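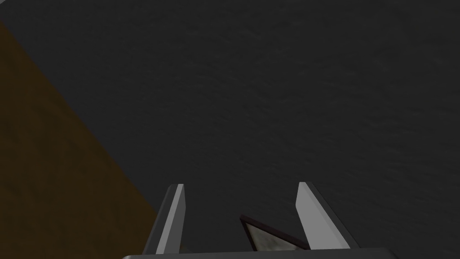
How do people decide which robot to buy?

They start with the job. Someone writes down what the robot has to pick up, how heavy it is, how far it has to go and how often. Only then do they look at robots and prices.

Manuela Rizzi plans equipment for Stelow, a company that packs tiles and small parts in Busstead. Her work is a bit like planning a big shopping trip, except that the shopping takes months and the list keeps changing.

What goes on the list?

The arm is the part most people think of first. But an arm with nothing on the end can't pick anything up. It needs a gripper, and grippers are often sold separately. A simple one has two fingers that open and close. Others use suction, like a rubber sucker on a window.

Then there are the things that are easy to forget. The robot needs a strong stand or table, cables, a safety fence or sensors, and a computer program to tell it what to do. People need lessons in how to use it. All of these cost money.

What is a budget?

A budget is a plan for spending. Say you have 1,000 pounds for a gripper and its spare parts. If the gripper costs nearly all of that, there isn't much left when a finger wears out. Manuela puts spare fingers in her budget from the start.

Can you try a robot before you buy it?

Sometimes you can try it on a computer. This is called a simulation. It works rather like a video game, with a pretend robot and pretend objects. The planners can swap one gripper for another, or move the table, and see what changes. Bumping into things in a simulation doesn't break anything.

A simulation isn't perfect. Real objects can be slippery, dusty or a little bent, so the planners test with real ones too before they pay.

Who do they buy from?

Manuela asked 4 companies for a price. Two of them, Wirell and Kelmendi, sent people to look at the building. Wirell was cheaper, but the delivery would take 11 weeks. Kelmendi could come sooner - in June - and charged more for it. She had to work out how much the waiting would cost.

Try it yourself

Choose a job at home, such as putting pencils in a pot. Write down what a robot would need to lift and where it would put it. Draw the gripper you would buy, then make a list of everything else it would need to work.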